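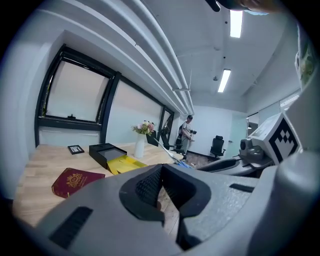 Black pad, gray shell and the square marker up on the right, at the window desk.

Hunau, a hand-held gripper
Gallery page 4: the window desk
Words by Tincuța Buzatu

Welcome back, and if you've landed on this page first, welcome anyway! Hunau is the gripper I've been building since the winter in the shared workshop at Vallemley, mostly in the evenings and mostly with a cup of tea going cold next to me. You hold it in your hand like an oversized pair of kitchen tongs, you pick things up with it, and a little camera on board watches the fingers while you do. The long-term plan is for an arm to learn from those recordings. The short-term plan is for me to learn how to make a finger that doesn't fall off, and I'm pleased to say we're well along with that one.

Page 3 was all about the trigger and the spring, and several of you wrote to say you'd had the same trouble with springs (thank you, I felt much better). So this page is about the parts that meet the world, meaning the finger pads, and about the marker, and a bit about the desk too, as I've grown very fond of it.

The pads

You'll see the black pad right in the middle of the picture, with the grid pattern on it. It's rubber, and the two inner faces lean toward each other and leave that narrow gap you can see the floor through. I call this shape the Bravo, for no better reason than that the one before it was the Alpha and I have no imagination when I'm tired. The Alpha was a plain flat slab. It held a tennis ball beautifully and it held a pencil not at all, which was a sad discovery after a whole weekend of casting.

With the Bravo I cut notches into the block and angled the faces so that small things have somewhere to settle. The grid went in afterward. I tried straight ribs first, running across, and they were lovely in one direction and slippery as soap in the other, so crossing them seemed the obvious thing to do. I pour the pads in a two-part mold, and if you're doing this at home, please be patient with the mold release. I was impatient twice. One of those molds is now a paperweight.

Full opening between the fingers is 41 mm. I'd like more, and a mug is out of the question at the moment unless you go for the handle, but every time I widen it the trigger gets longer and my hand starts to complain.

The shell

The pale gray plastic is the outer shell, which I printed in Terotus, a filament that one of the other members swears by and which I've come round to after a grumpy first week. It likes a warm bed and a slow first layer. The curve of the body took far more sanding than I care to add up. I wanted it smooth enough that a sleeve wouldn't snag on it, and I think we're there now, though my thumbs have opinions.

The two black slots are the bit people ask about most. They're simply openings I left in the shell so I could get at the inside without taking the whole thing to pieces, and I've used them so often that I'm glad I didn't give in to vanity and close them up. If you copy the design, leave them in. You can make them prettier than mine.

The empty shell weighs 156 grams, down from something truly silly in the first version, where I'd set the walls as if I were building a bridge.

The marker

The square with the blocky black-and-white pattern is a fiducial marker. The software looks for it in the picture and works out where it sits and how it's turned, and that saves a great deal of guessing. It needs to be flat, and it needs its bold border left whole, and that's really all it asks of you. My first one was ordinary paper and glue, and it bubbled in one corner the minute the room got damp, and I spent a whole Friday evening blaming my code for it. Matte paper on a stiff backing has been much kinder to me. Keep glossy tape away from it, too. One shiny patch from a ceiling light and the software goes completely blank.

Next to it is the knob and hinge. I must confess I redrew that joint more than any other piece of Hunau, and I still want another go at it. There's a touch of play when you turn it quickly. A thin washer has helped, and a slightly thicker washer made it so stiff that I had to use both hands, so somewhere between the two there's a perfect washer and I intend to find it.

The desk

I do most of my practice grasps here in the window room, along the pale wooden desk. The daylight is gorgeous, if a little too generous for the camera. The windows go nearly white on a bright day, and I've been fiddling with the exposure setting so the pad doesn't turn into a black blob next to them. Working with the ceiling lights on evens things out somewhat.

I like having ordinary things about when I practice. Boxes with lids are wonderful, thin booklets are horrible (getting a fingertip under a cover is the hardest thing I've asked of it so far), and folded paper is somewhere in the middle. Flowers I leave well alone! They're there to be looked at.

My grasp log stands at 1324 tries, good and bad together. I write every one down in pencil, with a word or two about what went wrong, and going back through the early entries is a humbling way to spend a lunch hour. "Dropped." "Dropped." "Dropped, rolled under chair."

Still to do

A softer batch of rubber for the next pads, once the new cups arrive. Another hinge. A wrist strap, as suggested by a kind reader in April and shamefully neglected ever since. I'd also like to round off the lower lip of the shell, where it can catch on the edge of a book.

The mold drawings and the pad files are on the downloads page, and the shell files will join them when I've fixed the screw holes on the left side. If you build one, do write and tell me which rubber you used and how it held up.

Back to page 3: trigger and spring
On to page 5: wiring and the little camera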